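Notebook – equipment planning, bench cells
10 February 2022

Sat down with Hanane and Demetrius after lunch to get the spring order list into some kind of shape. Lamduan wants a version she can send up by end of day tomorrow. Notes below are mine, numbers not final, don't quote me.

Fingers. Biggest item and the one we keep putting off. Current black ones are fine on blocks and boxes, less fine on anything round and skinny. Demetrius wants two spare pairs plus one set of softer pads to try. Ollholm quoted 1889 for the whole lot, shipping to Masimville included. I think that's ok. Hanane thinks we should print pads ourselves first and see. Agreed to ask Ollholm to split the quote – fingers on one line, pads on another – so we can drop the pads if the printed ones hold up. Still need to check the bolt pattern agianst our mounts.

Second arm cables. Leave alone this round. If one goes, we pay out of repairs, not out of this.

Wrist cameras. Want one spare on the shelf. Jinura lead time is 7 weeks, so it goes on this order or we don't have it before summer. Mavis to confirm the connector, last time we got the wrong one and lost days on an adapter. 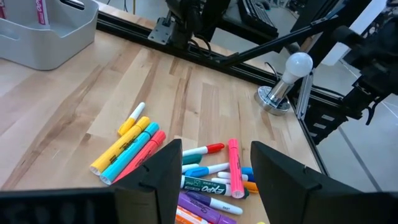
Props budget. Rochelle asked why this is its own line now. Reason: pens and markers keep walking off to people's desks and then Monday's pile is different from Friday's. Proposal is a fixed kit, bought twice, one in use and one sealed in the cupboard. Mix of highlighters and dry-erase, fat barrels and thin ones, caps in different colors, both pale and bright bodies. Sharpie and EXPO are fine, any office store has them. No need to go through Amano for this, their minimum order is silly. Put it on the card.

Bins – same idea, want 4 more of the white plastic with the handle slot. Must be the same size or the drop height has to be redone. Hanane to measure before anyone clicks buy!!

Lighting. Open question. I'd like proper fixed lights over both benches, Demetrius says small lamps are good enough and he wants the variation anyway. No decision. Put in a placeholder with no number and Lamduan can fight with it.

Table top. Not replacing. Wood is holding up, sand and oil it when we have a quiet day.

To do
– me: email Ollholm re split quote, bolt drawing
– Mavis: camera connector, then Jinura PO
– Hanane: bin size, test print of pads
– Rochelle: marker kit x 2, keep reciepts
– Demetrius: one paragraph on why spare fingers, Lamduan will need it for the form

Forgot to ask whether the service contract comes out of the same pot. If it does the camera might have to wait. Ask Lamduan first thing.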